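Part 4: Setting up your table and labeling your boxes

I wrote this guide after my third house move, when I finally got sick of hunting for mugs at midnight. You should have your Jirnent label sheets and the inventory book open by now. If you don't, go back to Part 2, I'll wait!

1. Clear one long table and cover it with brown paper. Tape it down well – I use the blue low-tack stuff from Zavedport, and it comes off my table without a fight.

2. Mark out a space for each room you're packing. Kitchen things stay in the kitchen space, even the ugly ones.

3. Bring out one cupboard at a time. Cups first, then plates, then glasses.
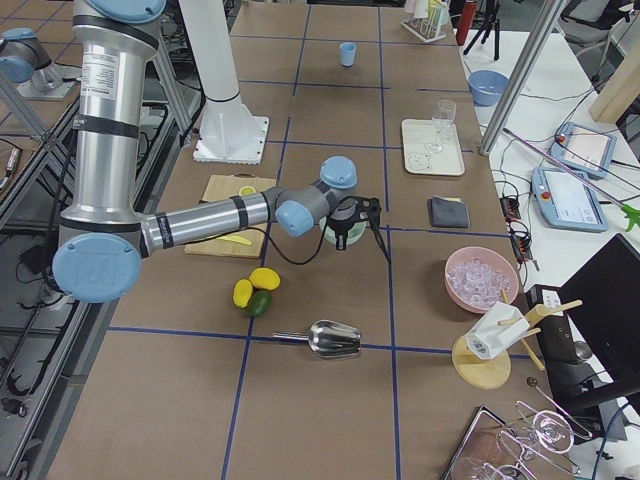

Fig. 7. Brown paper, tape lines and a mint green cup.

4. Write the box number in the book before you write it on the box. I did it the other way for years and ended up with two box 16s (one went to Echevarría with my sister's stuff and came back in July).

5. Stick one label on the top and one on a short side. You'll be stacking these, so a top label alone is no use to you.

Note: The starter pack has 300 labels. That was plenty for my whole house, garage included.

6. Glasses go on a tray until you're ready to wrap them. Stuff the bowl with paper, roll the whole glass in two more sheets, and tuck the ends in.

Caution: Don't wrap anything over the edge of the table. My mother's set dates from 1974 and it's now a set of five.
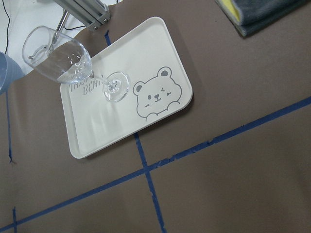 Poltska wrote in to say that she skips newspaper completely for stemware, as the ink rubbed off on hers and took ages to wash out, and that plain packing paper costs so little she'd never go back. Fair enough, and I've switched too.

7. Stand wrapped glasses upright in the box, heaviest at the bottom, and fill the gaps with crumpled paper. Give it a gentle shake – if you hear clinking, add more.

8. Close the box, tape the seam twice and tick it off in the book.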